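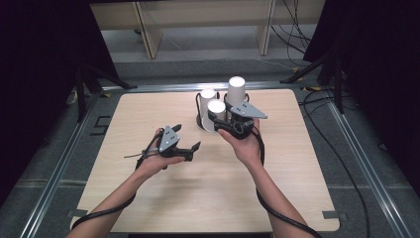 Cups, cables and a full house at the Irkemine open day

News > Workshop > Visits

25/03/2021 | 3 min read

Filed under: Out and about, Robots and automation

The Irkemine workshop in Clarkow opened its doors last Saturday for the first time in well over a year, and it was lovely to see so many of you come through them, even with the timed tickets and the long wait by the bike racks. All 61 places were taken before lunch on the day we announced them, and a few families who had missed out came along anyway in case somebody dropped out. (Two of them got in, we're happy to say.)

Visitors went around in small groups, starting with the old machine shop, where the lathe was running, and ending in the back room, where the Zenden project has been based since the fall. Most people had come for Zenden, and the team had clearly thought hard about how to show a kind of work that can look rather quiet from the outside. They settled on a simple table job with white cups. The person at the table works with a compact black gripper in each hand, closing the jaws on a cup and setting it down somewhere else, and the recordings made this way are later used to teach a robot arm to do the same job on its own.

It sounds easy, and it is harder than it sounds. You have to give up your fingertips, more or less, and trust a pair of stiff black jaws to find the side of the cup for you. The operators told us it took them a good few days before their hands stopped wanting to let go of the grippers and just grab the thing. A finished session is 40 runs, with a break in the middle for the wrists, and the project hopes to have 300 sessions put away by the end of May.

The questions were excellent, as they always are when there are children in the room. One girl wanted to know whether the robot gets to see the mistakes too. It does see some of them – the team keeps a share of the fumbled runs, as long as the operator recovers and finishes the job. Another visitor, a retired packer from the cannery, asked why anyone would start with cups, and got a long and cheerful answer about smooth sides, round shapes and how little there is for a gripper to hold on to. He stayed for the next group's turn as well, and had some sound advice about stacking.

After the Zenden room there was tea and seed cake in the front hall, and the Selvanayagam bakery kindly sent over four extra trays of buns when they heard how many were expected. The buns were gone by three o'clock. Anyone who left a green umbrella behind can pick it up from the front desk, where it is hanging on the hook next to the sign-in book.

We had hoped to let visitors try the grippers for themselves, and we know some of you were disappointed. With everything having to be wiped down between hands, it would have meant much smaller groups, and the team preferred to let more people in to watch. They would very much like to hold a hands-on afternoon later in the year, with shorter turns and a beginner's table for younger visitors, and we will post the details on this page once a day has been agreed on.

Tickets for that afternoon will be free, as before, and people on the waiting list from Saturday will hear from us first. If you would like to add your name, please write to the front desk or stop by on a weekday morning – the side entrance on the canal path is the one to use while the main steps are being repaired.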